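Killeck Shared Workshop: Equipment Support
Ticket 635: Chess bench, two-arm cell
Opened by: Catríona Daly
Priority: Normal
Status: Open

Reported fault: When setting out the white pieces, the gripper closes on pawns correctly but has knocked taller neighbours over on release. The fault was first logged on Thursday.
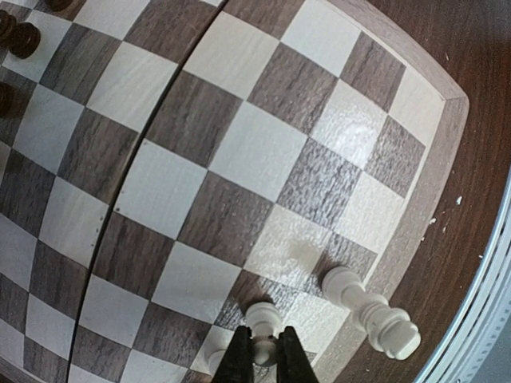 The member has asked whether the finger opening may be reduced. It is currently set to 80 per cent in the Mondal control software, with a release delay of 600 ms. Glare on the varnished squares was also raised as a possible cause and has not been ruled out.

Action 1: Both arms were re-homed and the wrist cameras recalibrated. Cable routing was checked.
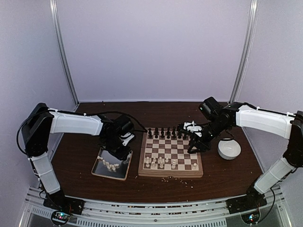 Fig. 2. Bench layout, with piece tray at left and bowl at right.

Action 2: Release delay raised to 2,000 ms. Finger opening left unchanged pending advice from Veltance. Members are asked not to move the board between runs, as the square positions are stored.
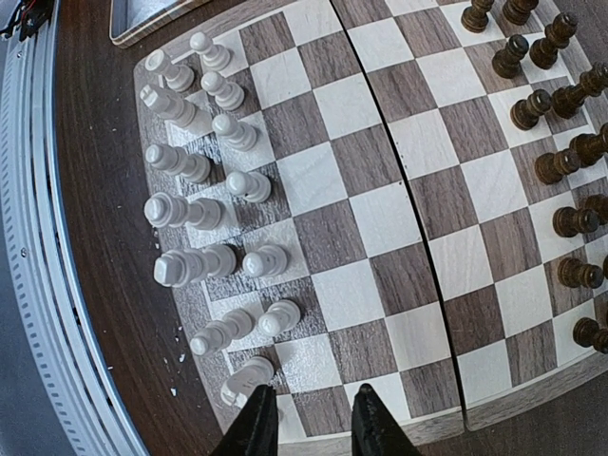

Fig. 3. Wrist camera view, fingers open at the near end of the board.

Next step: Repeat the white set-up sequence at the new delay and attach the log to this ticket.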